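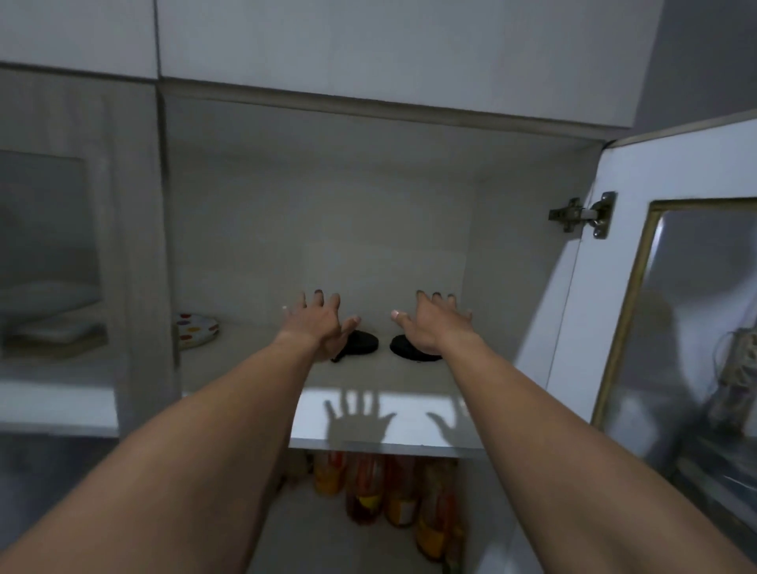
Terkside firm will rent you a camera so a robot can learn to put your dishes away

Wednesday, August 9, 2023

Anyone who has ever felt their talent for emptying a dishwasher went unrecognized can now have it recorded. Irkar, a robotics supplier based in Terkside, has opened orders for a home kit that films household chores from the wearer's point of view and turns the footage into training material for robots.

The kit, called Nenska, goes to robotics labs and small developers, who then hand it to whoever in the building owns a kitchen. It consists of a head-mounted camera, two batteries, a charging dock and a printed deck of chore cards. The cards carry instructions such as "take two items from a high shelf, using both hands" and "put them back." There are 79 of them. Card 43 is "find the lid that fits," and the manual allows extra time for it.

Rental is $19 a day with a minimum of six days, and Irkar's processing service is billed separately by the hour of footage. For that, the company trims the dead time, labels each reach and grasp, and returns files in a format most training software will open. Buyers can do their own labeling and save the fee, an option that tends to look better before the first afternoon of it.

Irkar's pitch is that upper cabinets are where household robots come to grief. Shelves are deep, the light is bad, a glass door swings into the path of an elbow, and the thing you want is behind the thing you don't. A robot that performs nicely at a table can be undone by a shelf of cooking oil. Hence the emphasis on real kitchens, in whatever state their owners keep them. The instructions ask wearers not to tidy up first, which must be the most welcome sentence in any robotics manual this year.

Chatzigeorgiou, a workshop that builds robot arms two streets from Irkar, has had a kit since April and gave it a mixed report. The camera is light enough to forget, it said, and people did forget, so a fair amount of the early footage covers lunch. The view holds steady when the wearer looks up into a cabinet, where a chest camera would mostly see the countertop. On the other hand, the strap slips on anyone with fine hair, and the dock's status light is the same green for "charging" and "full."

Privacy gets two pages in the manual. Faces are blurred during processing, along with mail and anything stuck to the refrigerator. Wearers can delete a session on the camera itself before it goes anywhere. Cupboard contents are left alone, so a robot somewhere may come to know exactly how much hot sauce you own.

Kits ship from Terkside in the order requests come in. A second deck of cards, covering laundry, is in preparation. Irkar would not say whether it includes fitted sheets.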